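Plates fall sideways in a dark wire dish rack, and the counter underneath stays wet

Asked in: Kitchen / Small Kitchens / Dish Drying

I have a rectangular wire dish rack with parallel slots running across its length. It has no tray and no separate cup holder. It sits on a marble-patterned surface that also has to serve as a desk, so there is usually paperwork at the back of it.

There are two problems.

First, the plates do not stand straight. Dinner plates lean against each other, and the water stays trapped where the rims touch. Small plates tip until the rim passes under the next wire. If I pull one out, the next one goes over. The dinner plates are glazed stoneware from Govberg and are heavier than the old set, which was thin melamine and gave no trouble in this same rack.

Second, water collects under the rack. The bottom wires sit close to the surface, and the puddle is still there when I come back in the evening. I have tried a folded towel. It works for one load and then it is a wet towel with a rack on it.

Questions:

Is there a correct direction and order for loading plates in a rack of this type?

Does the slot width matter, or is the rack simply too light for stoneware?

What should go under it, given that I can't drain to the sink? The sink is on the other side of the room.

I would prefer to keep the rack. It fits the space and the coating is intact. I wash by hand once a day, after dinner, for two people.

Answer 1 (accepted by the asker)

The rack is probably fine. A plain wire slot rack holds a plate at two places: the bottom wires that carry the weight, and the upper wire or divider that stops it from leaning. If the plate only touches at the bottom, it will lean until it finds something. With a thin plate, the something is the wire. With stoneware, the foot ring on the back often catches the divider before the face of the plate gets there, and the plate ends up twisted a little to one side. That is the tipping you describe.

Measure before you buy anything. You need three dimensions.

Slot pitch. Measure from the center of one wire to the center of the next.

Plate depth. Lay a plate face down on a flat surface and measure from the surface to the top of the foot ring. This is the depth that matters in a rack. The thickness of the rim tells you very little.

Divider height. Measure from the bottom wires to the top of the divider. Compare it with the radius of the plate. If the divider reaches less than a third of the way up to the center, a heavy plate will not be held well no matter how it is loaded.

If the plate depth is greater than the pitch, skip a slot between plates. For most stoneware this means using every second slot. You lose half the stated capacity. The number printed on the box for these racks assumes flat plates, and with deep ones you will not reach it.

Loading, in order:

1. Start at one end, with the largest plate. Set it all the way down until both lower contact points are carrying it. Let go and check that it stays.

2. Face all plates the same way. Two plates placed face to face will lean in and touch at the rim, and two placed back to back will catch on the foot rings.

3. Work from large to small. Keep small plates together at the far end. A side plate between two dinner plates does not get any air.

4. Tilt bowls so the hollow points down. A bowl standing straight up in a plate slot holds a spoonful of water in the bottom curve until you move it.

5. Mugs and cups go beside the rack unless it has a rail for them. Stand them upside down on something ridged. On a flat surface the rim makes a seal and the inside stays damp.

When you unload, start with the last plate you put in and go backward. Lift straight up. Most plates that fall over in a rack are knocked over by the one next to them being dragged out at an angle.

As for the water, a towel is the wrong material because it holds water against the counter. You want a shallow tray with a rim, and something that lifts the rack off the bottom of it. I use the Allia flat tray, the long one, with a clip-on rubber foot at each corner of the rack. Any tray works if it is longer and wider than the rack by a finger's width on each side. Empty it after each load. If you leave it, you will get a white mineral line at the edge, and that is more work than emptying it.

If the surface is real marble, do not use vinegar on that line. Vinegar etches it. If it is a printed pattern, check what the maker says.

Answer 2

Agree with most of the above, with a few additions from a setup very close to yours. My table is also white with a marble pattern, and the dark wire rack sits in the middle with papers and a book at the back.

I load from one end only and leave the other end open. Plates dry faster if there is open air on one side of the group. When I spread them evenly over the whole rack they took longer, which I did not expect. I timed it with the same plates in June, windows open. Grouped at one end, 40 minutes until I could stack them without feeling water on the foot ring. Spread out, they were still damp at that point. It was one test, so take it for what it is.

I put the plates in adjacent slots because mine are shallow enough. If yours are deep, leave the gap as Answer 1 says.
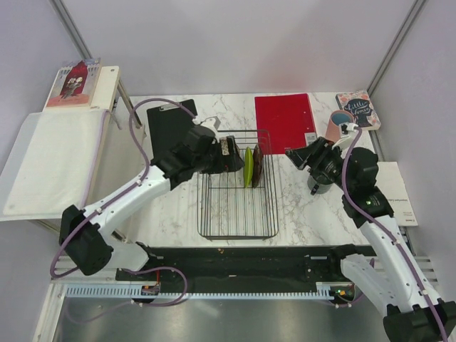

Photo: table camera, posted by the author of Answer 2. Free to reuse on this site.

The lime-green plate and the glossy dark brown one are standing next to each other near one end of the rack, and the speckled brown one is upright among the wires too. The dark gray cup is on the table, outside the rack. Cups always go outside with this design. If you force one in between the wires it pushes against the plates, and you are back to the leaning problem.

Papers at the back are a separate matter. Keep everything flat that can absorb water at the far end, against the wall. A folder or a paperback will wick up a small puddle from its edge and you won't see it until the pages have buckled. If you can raise the papers on a letter tray, do that. I have not gotten to it.

On the weight question: a rack of plain wire does not need to be heavy. It needs to be flat. Set it empty on the table and press each corner in turn. If it rocks, one corner is bent, and every plate you add will lean toward the low side. You can correct a bent corner by hand with the rack upside down on a towel. Go slowly so you don't crack the coating. Once the coating cracks, rust starts at the weld and stains whatever it is sitting on.

Also check the two long top rails. If they are bowed outward, the slots are wider at the middle than at the ends, and small plates should go at the ends.

Answer 3

Just get a bigger one. I had the same thing and got the Hughes two-tier and now everything fits. It was 3,190 points on the Sudmont store card so I paid nothing. Cups on top, plates at the bottom. It drips from the top onto the plates though so put the cups in first and wait a bit.

Comments

On Answer 1: Measured it. Plate depth is more than the pitch by a little, so every second slot it is. They stand straight now. I had been loading small to large. Accepting this one. Will look for a tray this week.

On Answer 1: Point 2 depends on the plate. Mine have no foot ring and they can go either way around.

On Answer 1: Does the tray need a slope? The one I have is level and the water just sits in the middle.

Reply: Level is fine if you empty it. A slope only helps if there is a spout over a sink.

On Answer 2: The corner press test found it. Back left was low. Bent it back and the rocking is gone.

On Answer 2: What feet are people using? The clip-on ones I bought are too wide for the wire and slide off when the rack is moved.

Reply: Slit a short piece of aquarium tubing lengthwise and push it over the bottom wire. Pull it off and rinse it every couple of weeks, it gets slimy inside.

On Answer 2: Same pattern on my table. Be careful sliding the rack, bare wire ends leave gray marks. They came off with a damp sponge and baking soda but test a corner first.

On Answer 3: They said they want to keep the rack.

On Answer 3: Two-tier will not fit under a shelf, measure the height first. Mine went back to the store.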